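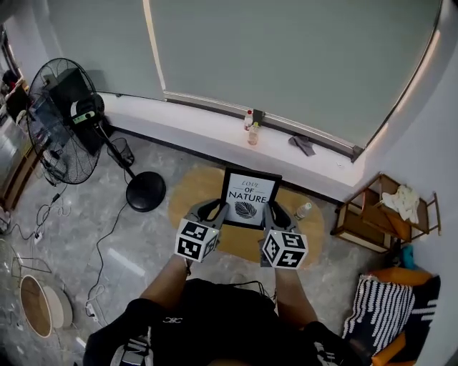

2. Colgar y ordenar: apuntes de la sesión de mayo

Taller Winau de cuidado de la casa · por el equipo docente
Inicio | Apuntes | Materiales | Contacto

En esta sesión trabajamos con un cuadro de marco negro y paspartú blanco, con el texto "LOVE OF NATURE" y una hoja gris.

a) Antes de colgar, se despeja el suelo: botellas, cables y regletas van a un lado.
b) El cuadro se toma por los dos costados, nunca por el cristal, si lo tiene.
c) Pesar el cuadro. Hasta 700 gramos usamos el gancho Prustolska pequeño.
d) El paño del alféizar se dobla y se guarda.

Tarea: medir una pared de su casa y traer el dibujo.

Este sitio utiliza cookies. Aceptar | Configurar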